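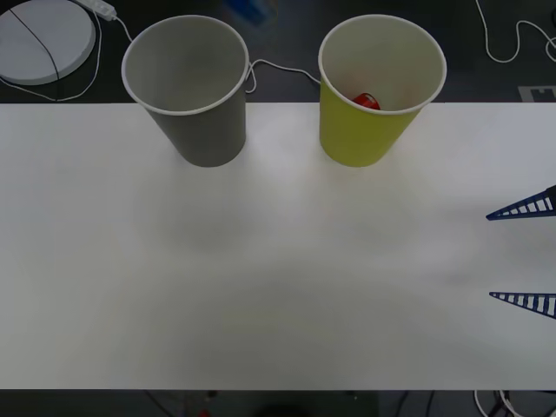

Kinwood Motor Club, Workshop Section

Oct 5, 2005
By the Workshop Section

FALL SAFETY CHECK: THE CLUB WAGON

Results first: she passes, with two things to fix before December and one to keep an eye on. The wagon has covered 596 miles since the spring check, nearly all of it short trips, and for a car that lives outdoors she is in wonderful shape. We had a great morning with this one. If you have never come along to a check, come to the next one and bring old clothes!

Marks used: OK means fine as found. FIX means it must be done before the date given. WATCH means look again at the next check.

TIRES AND WHEELS

Tread depth, all four and the spare: OK
Even wear right across the fronts, so the alignment work Nieto did in the spring has paid off beautifully. The rears are a touch more worn on the outer shoulders but still well inside what we allow.

Pressures, cold: OK after topping up
Left rear was low. We put it back to the figure on the door sticker and listened at the valve, then brushed on soapy water, and saw no bubbles. If you take the wagon out, please check that one again before you go and write down what you find in the book.

Spare: FIX, before anybody drives it again
Plenty of tread, very little air. This is the one everyone forgets (us included, the spare was skipped last time). It comes out of its well with one wing nut, so there is no excuse. Air it up at the pump on the way home.

Sidewalls: OK
A scuff on the right front from a curb. Rubber only, no cord, no bulge. We ran a hand all the way around the inside as well.

Lug nuts: OK
Torqued in a star pattern. The locking key is in the glove box, in the small cloth bag, and that is where it should go back.

Jack and handle: OK
Greased the screw. It winds up so nicely now.

BRAKES

Front pads: OK
Lots left. Pramik fitted these and they have bedded in very well.

Rear shoes: OK
Drums off, dust cleaned out with spray and a rag (never an air line, please), adjusters freed up and turned two clicks.

Hoses: WATCH
Right front hose has fine surface cracks near the bracket. They do not open up when the hose is bent and there is no weeping at the fitting. We would sooner plan for a pair of new ones in spring than be surprised.

Fluid level and color: OK
Between the marks, light amber.

Parking brake: OK
Holds on the steep part of the drive with the car in neutral. Lever comes up 5 clicks, which is just what the manual asks for.

Road test: OK
Three firm stops from moderate speed on the empty stretch behind the depot. Straight as an arrow, no shudder through the wheel. Lovely pedal.

LIGHTS

Headlights, low and high: OK
Both lenses polished while we were there and what a difference that made. Aim checked against the garage door using the tape marks. Left lamp was pointing a little high, two turns of the screw brought it down.

Turn signals and hazards: OK

Brake lights: FIX, by December
Both lower lamps work. The high one in the tailgate comes and goes if you push on the trim. We found the wire chafed where it passes the hinge. It has been taped for now, but it needs a proper splice and a new grommet. Good job for someone learning to solder, and we will happily show you how.

License plate lamp: OK
New bulb, cleaned the contacts.

Interior light: OK
Stays on with the rear doors shut if the switch is left in the middle. That is how a battery went flat last winter. Leave it in the door position!

UNDER THE HOOD

Oil: OK
Level good, next change due with the spring check.

Coolant: OK
Freeze protection tested with the floating-ball tester and it read well below anything we see here. Top hose clamp nipped up a half turn.

Belt: OK
Took the slack out. The squeal on cold starts should be gone, and if you still hear it, put a note in the book so we can look at the tensioner.

Battery: OK
The Wavico load tester gets high marks from all of us, by the way. It is simple to read and the clamps really bite. Terminals cleaned and greased, hold-down tightened. It had been loose enough to rock by hand.

Idle: OK
Warm idle now sits at 900 and stays there with the heater fan on full. It was hunting up and down when we started. A split vacuum hose was the culprit, and a new piece off the roll fixed it. Best moment of the morning.

Air filter: OK
Tapped out the leaves.

Washer fluid: OK
Drained the summer mix and filled with the winter one. Both jets cleared with a pin.

GLASS, WIPERS, MIRRORS

Windshield: OK
One old chip low on the passenger side, filled, has not spread.

Wiper blades: OK
New pair fitted. The old ones left a streak right at eye level.

Rear defroster: OK
All lines clear the mist except the very top one, which is broken near the left edge. It has been that way for years and does not hurt the view.

Mirrors: OK

BELTS AND SEATS

Front belts: OK
Pulled out to full length, checked for frays, tugged sharply to test the locks.

Rear belts: OK
The center buckle was slow to latch. There were crumbs in it. Vacuumed, works like new.

Seat rails: OK
Driver's seat clicks home in every position. Please rock it after you move it.

UNDERNEATH

Exhaust: OK
Rubber hanger at the back replaced. No more knock over the railroad tracks!

Rust: OK
Surface rust on the rear crossmember, wire brushed and painted. The sills are sound all the way along.

Shocks and bushings: OK

Leaks: OK
Slight damp at the oil pan gasket, no drip.

CARRIED IN THE CAR

Warning triangle: OK
First aid kit: OK, adhesive bandages restocked
Flashlight: OK, new batteries
Jumper cables: OK
Ice scraper: missing, so if you have it, bring it back before the frost does
Fire extinguisher: OK, needle in the green

STILL TO DO

Air up the spare, right away.
Splice the high brake light wire and fit the grommet, by December.
Look at the right front brake hose again at the next check.
Ice scraper.

Sheet is in the front of the log book with the older ones. If you think we missed something, write it on the back and we will get to it.

298 shares | 5 comments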